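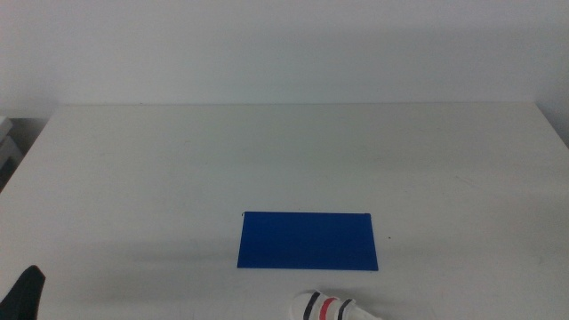

Figure 3. The Flesura workspace from the fixed view, with the blue sheet and the tips of both grippers.

4.2 Finding the sheet from two kinds of view

We now turn to the part of the work that took us the longest, and that we suspect will be of most use to other groups with a modest bench and two arms. The question is a simple one to put. Given a thin flat sheet lying on a plain table, how well can Flesura, our planner for two arms, work out where the sheet is when its views of the table disagree about how much of it can be seen? In our earlier work, in February, we gave the planner the fixed view alone and found it quite good at this so long as the arms kept out of the way. They seldom do, of course, once a task is under way, and so we wanted a method that would put up with them.

Our choice of a sheet may seem a little dull beside the mugs and toys that fill papers of this sort, but we have grown rather fond of it. A sheet has next to no height, so there is very little for a depth estimate to hold on to, and nearly everything must be learnt from colour and outline. The strong blue of the sheet in Figure 3 makes the colour half of the problem easy on purpose, leaving the outline as the thing we are testing. We should also say that we did not polish the table or retouch the images. Scuffs and faint streaks can be seen on the white surface, and we think a method that is put off by a scratch is not much use to anyone.
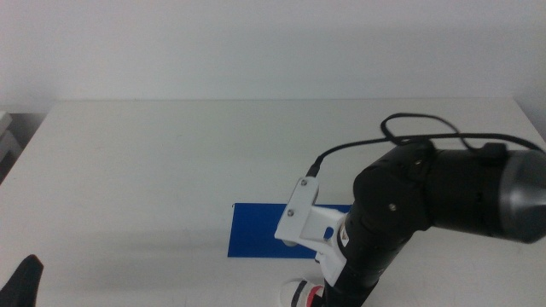
Occlusion is handled in Flesura by a small module we call Kisilus, which keeps a running guess at all four corners of the sheet together with a measure of how far each guess should be trusted. When a corner is in plain sight the trust is high and the guess is simply refreshed. When something comes between the camera and the corner, the trust is allowed to fall away slowly - we tried a sharp cut-off first and found it made the planner nervous. With the arm reaching in from the right, as it does here, the left edge of the sheet stays clear while the right edge is hidden behind the arm and its white bracket, and Kisilus must lean on what it can see and on the known size of the sheet for the rest. The sheet is treated as rigid throughout. We know this to be a slight untruth, as a corner will sometimes curl, and we come back to it in Section 5.

We ran 206 trials in all, and set 27 of them aside before any tuning was done so that they could serve as a fair test. The wrist views were added to the fixed view in the second half of the study. They bring their own difficulty, in that the sheet is often only just inside the picture, with a strip of blue showing past a gripper finger and the rest of it out of sight. A single straight edge fixes the angle of the sheet tolerably well but says little about its position along that edge, and Kisilus is told as much through the trust values.

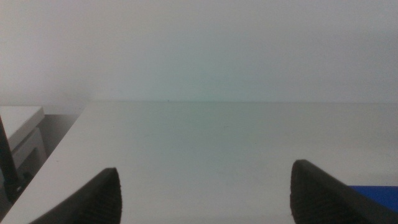 4.3 Comparison with the single-view planner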